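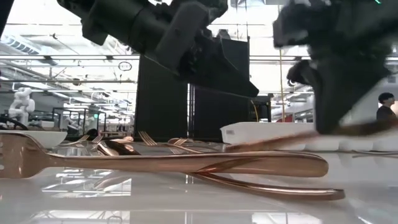
I finally had people over again, and I want to tell you how it went because a bunch of you wrote in after the last newsletter asking whether supper club was dead. It isn't! It's just smaller, and it has moved to my back porch, and there were mosquitoes.

The last proper one was in February, when Maja Kubiak made the dumplings and we all sat practically in each other's laps in her kitchen. I've thought about that night a lot. So when Yu-na Choo texted me asking if I'd be up for something outdoors, chairs spread out, everyone bringing their own drink, I said yes before I'd even looked at the forecast (hot, then hotter).

My big idea was to serve everything cold. I did a tomato salad with stale bread and way too much basil, a pot of white beans with lemon, and a chicken I roasted early in the morning so the oven wouldn't turn the house into a sauna. The beans were the hit. You simmer them very low with half an onion and a bay leaf, leave them in their own liquid until they're cool, then drain them and dress them with lemon, olive oil and more salt than feels polite. Make them the day before if you can. Mine sat for nine hours and I swear they were better for it.

Dessert was peaches in wine, which is my mother's recipe, if you can call two ingredients a recipe. Arnar Juhl brought a rye cake he'd been bragging about for weeks and okay, fine, it was worth the bragging. He won't give me the measurements. I'm working on him.

What I'd do differently: plates with a rim, for one, because bean dressing travels. Real napkins instead of paper, which kept blowing into the neighbor's hydrangeas. And I'd set the table inside first and carry it all out on trays, instead of running back for a spoon, then the salt, then another spoon. I missed half of Yu-na's story about her landlord and she refused to start over.

We went on for about three hours and I was in bed by ten, full of peaches and very happy. Next one is at Yu-na's, and she's threatening noodles. If you've got a cold dish that holds up in this heat, please send it to me, especially anything with cucumbers. I planted far too many and they're starting to take over the stairs.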